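About Flarix

Flarix is a small company in Pidstead. We help people who keep an older computer working: we look for the right graphics driver, we explain how to install a second system, and we repair desktops and laptops that show lines, dots or a black screen. We do not sell new computers. Many customers ask us about this, so we prefer to write it at the top.

The company began in one rented room above a bakery, with two workbenches and a very slow internet line. At that time we only did repairs. Customers brought a machine because a game did not start or the picture was broken, and in many cases the hardware was fine and the driver was the wrong one. After each repair we wrote down the model, the graphics chip, the system version and the driver that worked. We kept these notes on paper cards for the first two years. Later we typed them into a list, and the list became Mirkel.
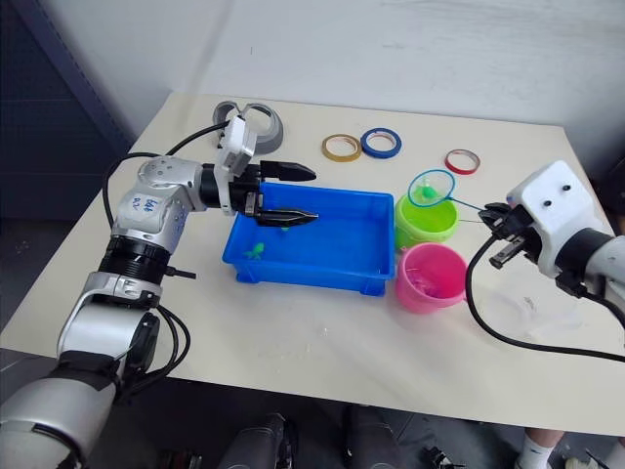 Two arms over a white tabletop and a blue tray.

Mirkel is our driver catalog. Today it has 2,747 entries, and each entry was tested by us on a real machine. When a driver is only reported by a user and we could not test it, it stays in a separate section with a gray label. We do not keep copies of the driver files. Mirkel tells you the version number and the page of the manufacturer where you can find it, and it tells you which older version to go back to if the new one gives trouble. The search works by model name or by the hardware ID that you can copy from the device manager.

Access to Mirkel is free. You can read it without an account. An account is needed only if you want to send a report or receive a message when an entry for your computer changes. We use the e-mail address for this purpose and for nothing else.

Our second product is Serrano, a small program for people who have two operating systems on one disk. It saves the boot settings before an update, and it can put them back from a USB stick. Serrano is a paid program. You can try it for 60 days with all functions, and after this time the restore function continues to work, so you will not lose access to a backup you already made.

In November we asked the users of Serrano what they would like us to improve. We received 81 answers and we read every one of them. 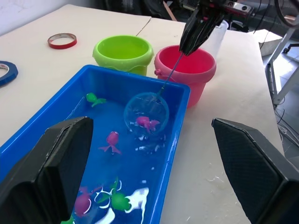

One user wrote that the restore was done before the coffee was ready, but that the instructions for making the USB stick were too short, and that the step about secure boot should come first and not on the last page.

We agreed with this. The guide is now written again from the beginning, with the secure boot step on page one. The older guide is still available for users of version 2, where the menus have different names.

How we work

If you send us a computer for repair, please make a backup first. We start with a test of memory and disk, then we test the graphics under load for 40 minutes. You receive a written result with the price, and the repair starts only after you say yes. If you say no, you pay for the test and the return shipping. 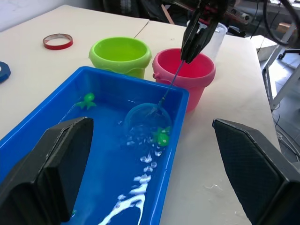
A green octopus toy and a small net in the water.

We answer e-mail in English and Spanish. Please write the exact model and the system version in your first message, and attach a screenshot if the computer still allows it. Messages that arrive before 3 p.m. usually get an answer on the same working day. For phone calls we have only one line, and it can be busy in the morning.

The workshop in Pidstead is open to visitors by appointment. The entrance is at the back of the building, next to the bicycle stand, and the bell has the name Flarix on it.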